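Rillumon opens entries for Mandville translation prize

Mandville, 18th February

Rillumon, the independent publisher of fiction in translation, has opened entries for the fourth Mandville Prize for Translated Short Fiction. The prize is run jointly with the Chevalier reading rooms and is awarded for a single short story translated into English and not previously published in that language.

Entries are accepted from translators living in any country. There is no entry fee. Each translator may submit one story only, and the text must be sent with a copy of the original and written permission from the author or the holder of the rights. Stories by authors no longer living are eligible on the same terms. Joint translations are accepted and count as the single entry of each translator named.

The first reading is carried out without names. Translators should therefore remove their own name and the author's name from the English text and give both on the entry form. Entries in which either name appears in a header, footer or note will be returned once for correction. Files should be sent as plain documents with numbered pages and double line spacing.
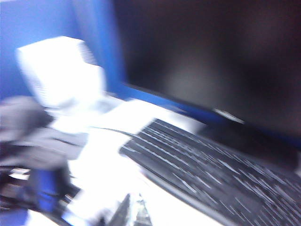
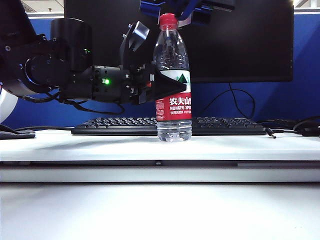

A longlist of 20 stories will be drawn up after the first reading. At the second stage each longlisted translation is compared with its original by a reader fluent in the source language, who supplies a written report. Reports cover accuracy, register and the handling of dialogue, and are sent to the translator whether or not the story goes further. From the longlist, the judges will select four stories for the shortlist.

The winning story will be published by Rillumon in December as a sewn pamphlet, in a numbered edition of 100 copies. The shortlisted stories will also appear together in a paperback anthology, available through bookshops and from the publisher. Translators retain copyright in their work and grant Rillumon first English publication rights only. Payment for the anthology is made separately from the prize.

The previous round of the prize received 1,398 entries. To allow for the second-stage reports, the reading period has been lengthened this year and the closing date will be applied strictly. Entries received after it will be deleted unread.

Shortlisted translators will be invited to read at the Valtberg Literature Weekend, where the result will be announced. Travel and accommodation are paid for by the organisers. Those unable to attend may send a recording.

The full rules and the entry form are available from the Rillumon website, or on paper from the front desk of the Chevalier reading rooms. Requests for review copies of the anthology should be addressed to the Rillumon press office.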